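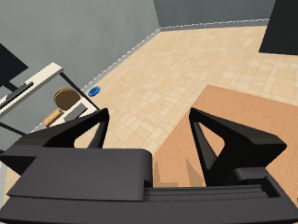 *Fig. 4. Gripper view across the Cukeck room, fingers open.*

## 4. Your first chore runs

Read this section before you let Grirkska loose on a task list, and certainly before you tell your manager that the tidying is sorted. The Cukeck room is a simulated room. A cube dropped in it costs you a reset, and a good score in it tells you very little about a kitchen or a packing bench.

### 4.1 Floor pick-up

1. Load the Cukeck room and wait for the status line to read READY.
2. Open the fingers fully and leave them open.
3. Pick one small item on the floor as the target. The blue one between the desk and the rug will do.
4. Set the try limit to 13. The default is 255, and it flatters the machine. Anything can pick up a toy if you let it have 255 goes.
5. Press Run and keep your hands off the override.
6. Write down the result, including the tries where the gripper stopped short.

> **Note:** A try counts as a pass only if the item ends up where you asked for it. "Lifted" is logged separately. Do not add the two together.

If your target is on the rug, run the same test again with it on the bare floor. Keep the two scores apart.

> **Caution:** Do not copy the speed settings from this room to a real arm. They were set with no people nearby, no pets and nothing that breaks.
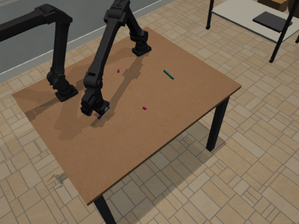
**TABLETOP TASKS**

### 4.2 Clearing the table

The table has two arms, and new users tend to expect twice the work. Start with one. Sharing a job between them is still the weakest part of the Pisten controller, and in our May test the pair took longer than the right arm alone.

1. Park the left arm clear of the tabletop.
2. Tell the right arm which item to go for first. Choose a cube or a block.
3. Leave the teal rod until last. Long thin items need the wrist turned to match, and a poor angle will push the rod away.
4. Set the drop point on the table, well in from the rim.
5. Run the task. If the item slips, let the run finish before you reset.
6. Move each item by a hand's width and run it all again.

Step 6 is the one people skip. Our own log holds 1,392 table runs, and only 119 of them cleared every item after the layout had been changed. Quote that second number if anyone asks whether it can lay a table yet.

> **Note:** Small blocks on a bare table are the easy end of housework. There is no setting for wet plates, crumbs or a tangled phone lead. Please stop asking support for one.

### 4.3 Working close to the rack

Shop-floor users will want this part. Slow the arm to its lowest speed first, then:

1. Bring the gripper up to the rack with the fingers apart.
2. Stop before either fingertip reaches the face.
3. Check the side view - the gripper view makes gaps hard to judge.
4. Mark the door handle as a no-touch area, unless opening the door is the task.
5. Back out along the same path.
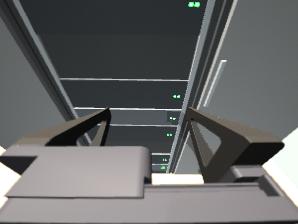

*Fig. 6. Close approach to the rack, nothing in the grip.*

The green lights are part of the room model and say nothing about whether your run passed. Use the log.

We have not had a door-opening run we would be happy to repeat on real kit. Until we do, the door task stays marked TRIAL in the menu, and a person should go on opening the cabinet.

Section last checked: 25 August 2026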